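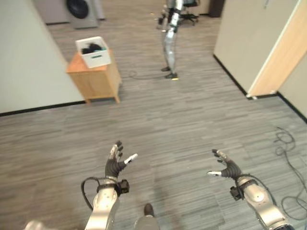 Hi all,

The hands are finally on both arms, fingers and all! I've been grinning at them all week. Answering the question from the last digest:

> On September 24, 2026, the Ornwood workshop list wrote:
> Has the Jardine build touched real cloth yet, or are you
> still on foam blocks? And did you move the wrist cables?

Yes to cloth - bedding, no less. I started with a crumpled piece on top of a sheet, and I love how much the wrist view shows you up close. 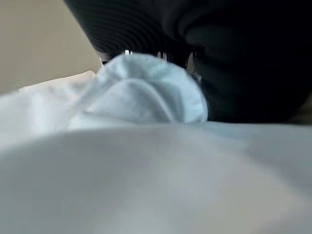 Wrist view, light blue cloth on white, gripper right over it

Cables still loop outside the wrist. I leave 10 cm of slack and it hasn't snagged so far, but I'd love a cleaner route if anyone in Justunthorpe has one.

Then the big one, a whole bed cover. I run the fingers at 50 percent grip and change only 2 settings between tries (speed and wrist angle), so the Hekeo log stays readable.

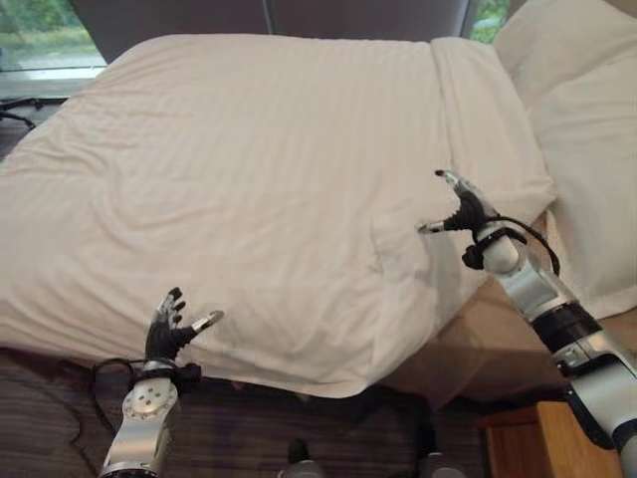 Right hand at the crease, left hand just off the front edge

Next up is pulling a fold out flat with both hands together. Happy to send the hand settings file to anyone who wants it, it's tiny - 200 lines, mostly comments!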